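Gerka is selling a "living lawn" mix again this February, and my feed is full of people asking if they should tear out their grass for it. A few thoughts from someone who has spent too many springs pulling weeds out of wheat stubble.

The bag says "native low-growing annuals and clovers." I asked which ones. The reply said "a regionally adapted blend." So I still don't know what's in the bag.

White clover isn't native to North America. Neither is common chickweed, and I'd bet money there's chickweed in there, going by what came up in the tray I sowed.

Henbit came up too. Square stem, scalloped leaves in pairs, the upper ones clasping the stem with no stalk. Purple deadnettle has stalks on its upper leaves. People mix them up constantly and so, apparently, do seed companies.

Henbit is a winter annual. It sprouts in fall, sits there looking harmless, flowers early, drops seed and dies when it gets hot. Your "living lawn" is bare dirt by summer.

Juvus has a page claiming 1,913 happy yards. Happy when? Ask them in August. I couldn't find one summer photo on there.
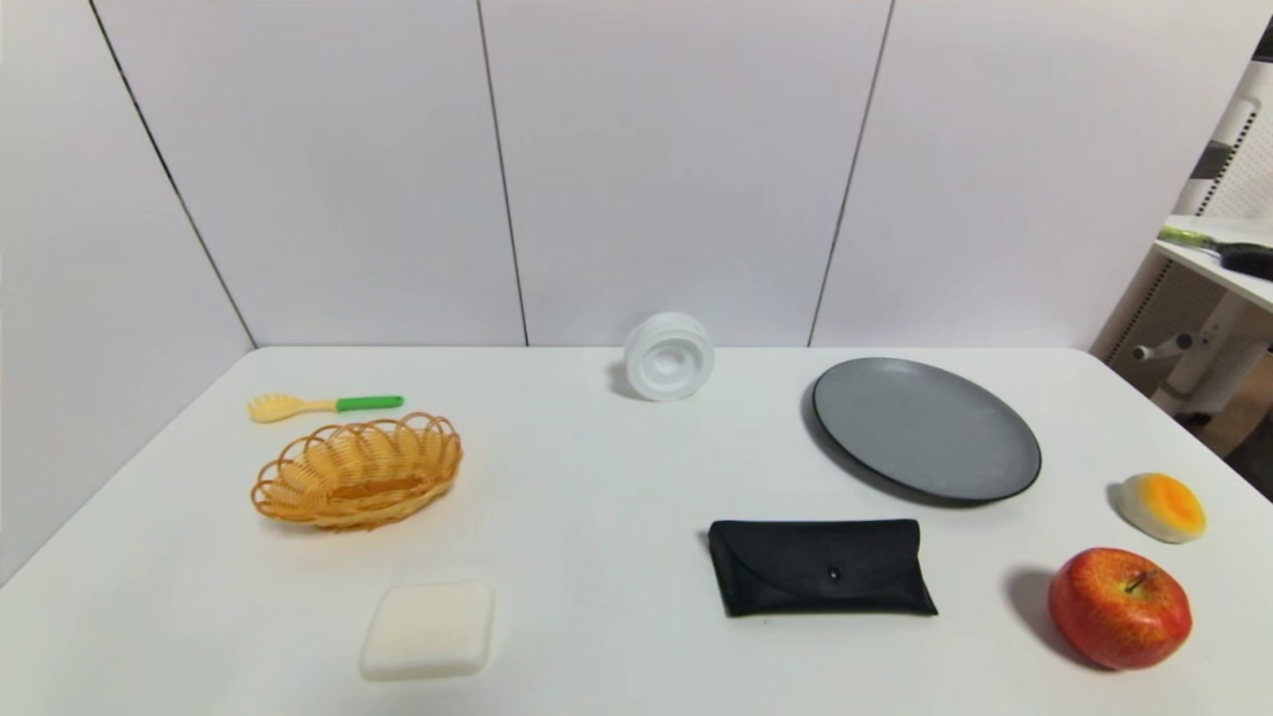

I also don't buy the "no mowing ever" line. If you don't mow henbit before it sets seed, you've got henbit for years. The seed keeps in the soil far longer than your patience does.

My tray, for what it's worth: 14 days to first sprouts on the back porch, 3 kinds of plant I could name, plus one grass I couldn't. The grass is winning.

Somebody is going to tell me bees like it. Sure, they do, it's early nectar. You can leave a patch by the fence for free. It's probably there already.

If you still want to try it, spend 20 bucks and not a cent more, sow one small corner, and wait a full year before you touch the rest. And get the species list in writing first. Latin names.

Still waiting on mine.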